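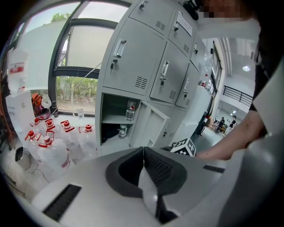

Budget for the second half, hand-held grippers

Posted Friday, May 22, 2026

The request I sent to Dinesh Raju last week was for three more hand-held grippers and the parts to keep them running. He asked for the numbers behind it, and I have now written them out twice, so they may as well go here.

We record manipulation tasks with the gripper in a person's hand. No arm is needed for this stage. One of the tasks we use most is the locker: open the door, take an item off the shelf, put it back, close the door. It is dull to perform and hard to learn from, which makes it useful. The locker cabinet was already in the building and cost us nothing.

The gripper is quoted by Travgate at 1,631 per unit, camera included. The quote does not include spare fingertips, a charger or storage. I priced those separately and got to 2,000 per unit. That second number is the one to plan with. The first one is what people remember, and it caused a shortfall in the last round.

Things I left out last time and have put back in:

Fingertips. The soft pads wear at the leading edge, mostly from door handles. Pulling a metal handle a few hundred times is harder on them than picking up bottles. Perihan Toprak keeps the log and changes them when the grip starts to slip, so I used her replacement rate instead of the supplier's.

Marker cubes. These are printed and glued in house. The material is cheap. The time to measure them after assembly is not, and it belongs in the budget as hours. A cube with one face slightly off will spoil a calibration and you may not find out until the session is processed.

Storage. Wide-angle video fills disks faster than the first estimate allowed. I have a line of 970 for drives, covering the existing units as well as the new ones.

Operator time. This is larger than all of the above. Extra grippers only help if there are hands to hold them, and at present two people can be scheduled on most days. Taner Ağca has agreed to a third on a trial basis. If that falls through, I would cut the order to one unit and keep it as a spare.

I also looked at the Prorno. It is lighter, and the vents are placed better for long sessions, but the finger geometry is different. Mixing two geometries in one set of recordings means sorting them out again at training time. I have not ruled it out for a separate project.

Renting was the other option. Güneş will rent by the month with a minimum term, and over the period we need, the cost passes the purchase price before the end. It would make sense for a short job.

The order has to go in before the end of May to hold the quoted price. Still open: whether the drives come out of my line or the shared computing one. Fadime Coşkun is checking, and I will update the table when she replies.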